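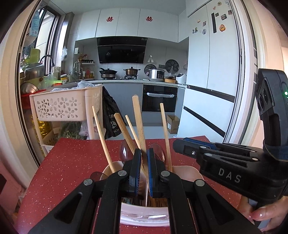
Figure 4.1 Wooden utensils stored upright in a pale pink holder on a speckled red countertop.

Chapter 4
Storage of Hand Utensils

8 min read

Hand utensils are used more often than any other loose items in a domestic kitchen, and their storage affects both the working time of the cook and the service life of the tools. This chapter covers open storage, in which utensils stand in a holder on the counter. Drawer and rail storage are treated in Chapter 5.

4.1 Upright holders

An upright holder keeps handles or working ends exposed, depending on how the user loads it. Wooden spoons, spatulas and sticks are commonly grouped together, as in Figure 4.1. Long pieces should lean against the rim at different points so that one can be lifted out without moving its neighbors. Vidmar recommends a limit of 12 pieces per holder; beyond this, withdrawal becomes slow and light holders tend to tip.

The holder is placed within reach of the main work area but clear of the burners. Wood should be fully dry before it is returned. A base with drain holes is preferred, and the inside is washed every two weeks.

4.2 Terms used in this chapter

Load: the number of pieces in a holder at one time.
Free height: the length of a utensil above the rim.
Withdrawal: removal of one piece using one hand.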